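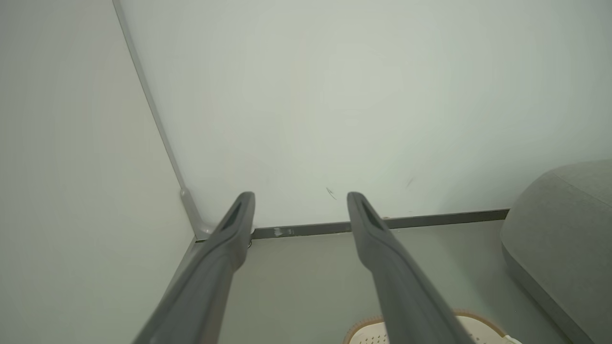

Slide 1 - the corner, with baseboard. Leave it up while people find seats.

Evening, all. Thanks to Chukwuemeka for the introduction, and for getting my name right, which puts him ahead of the program. (Pause. If the program is correct this year, skip.)

I'm Teodoro Valcárcel and I've been asked to speak for twenty minutes on laundry. My talk is called "The Last Metre". It's about the stretch between clean clothes and the place clean clothes are meant to live, and why so many of them settle down partway and raise a family.

Start with the corner. Every home has one. Pale walls, dark baseboard, a scuff where the paint has given up. Ask the room: who knows what's on the floor in their own corners right now? Wait for hands. In this one there's a tiny dark thing at the floor line that could be a screw, could be a crumb of anything. I have lived beside things like that for entire winters. You see it every time you walk past with your arms full, and your arms are always full.

Slide 2 - the Altmont diary.

I kept a laundry diary in the Altmont flat, starting in December, because it was dark at half past four and I had run out of television. Every garment, from basket to drawer. Final tally: 613 items washed, 547 put away. My wife asked where the others were. I said that was the research question.

Don't rush this next bit, it got a laugh in Lurnel.

Of the ones that did get put away, 235 stopped somewhere first. The back of a chair. The banister. The end of the bed, where they get slept on and have to be folded again, or in our house, reclassified as pyjamas.

Slide 3 - basket and ottoman.
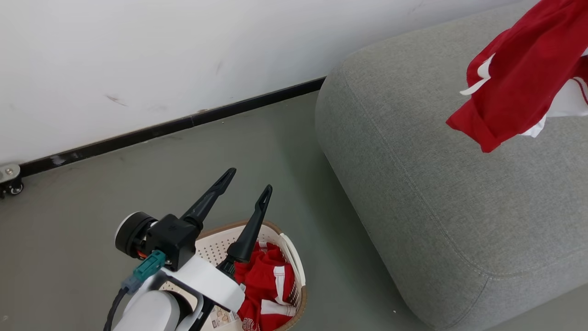
The ottoman is the worst offender in any living room, and I say that as a man who owns one. It's soft, it's the right height, it has no job. You set one thing down on it while you sort the rest, and by supper it's a wardrobe. A chair at least gets sat on now and then, so somebody has to deal with it.

Baskets next. I like a basket with holes in the sides, and a handle you can trust on stairs. What I don't like is how comfortable clothes look in one. A red and white jersey or pair of shorts crumpled in the bottom of a basket seems perfectly happy. It'll be happy there until five minutes before the game, when someone under twelve starts shouting.

(If there are parents in the front row, look at them here.)

Sports gear gets its own rule at our place, the Mateos rule, after my son's old team. Mateos kit comes out of the basket first and goes straight to its hook. No folding. The lettering cracks if you fold it badly, and I fold everything badly.

Slide 4 - what to do about it.

Three things, then you can have your tea.

Carry less. Half a basket gets put away. A full one gets put down.

Fold standing up, at a counter if you've got one. I tried it on the couch for a month and watched a lot of curling.

Do the room's awkward colour first. In ours it's red, so anything red gets dealt with before I'm allowed to look at socks. It makes no sense and it works better than the chart I laminated.

Slide 5 - Grilinness.

Explain the word. It's what my grandmother called the state of a clean shirt that has sat out so long you need to smell it to be sure. Spelling is mine, she never wrote it down. More than 3 days out of the drawer and it's grilinness, and back in the wash it goes. Expect someone to argue for a week. Let them argue, it fills time.

If we're running late, drop the part about fitted sheets. If we're early, do fitted sheets, but don't try the demonstration again. The microphone cord got in there last time and Chukwuemeka had to come up and find it.

Questions. Bring the spare basket out from behind the lectern for the raffle.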